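Basket swap returns to Pundstead hall

The Pundstead basket swap is back this September, and the tables at Caldeira Hall are filling up fast! 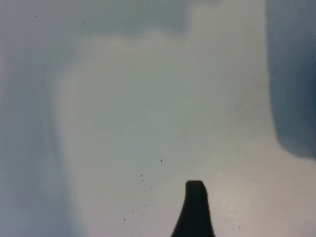
Bring a clean basket or bin, take another one home. Last year 41 households joined in, and organizer Cempaka Hartono hopes for 80.

"I love the wicker ones," she said. Dark brown, tightly woven, with a braided rim? Yes, please.

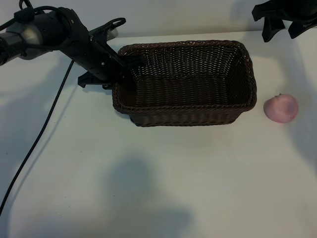 Plastic is welcome too

Kitchens need storage that rinses easily. Bins with rows of little oval holes, like those in the pale blue panel, are great for fruit.
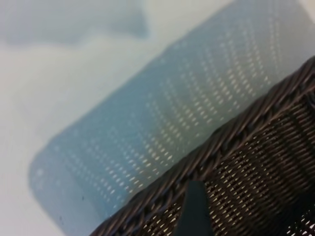

Hartono will be at the door from 9 a.m. to help with sorting. Anything light blue with holes goes on the kitchen table, wicker by the window.
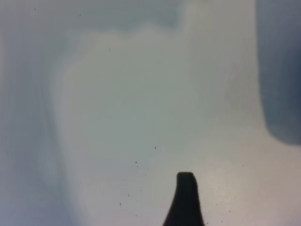

Entry is free, and there's coffee!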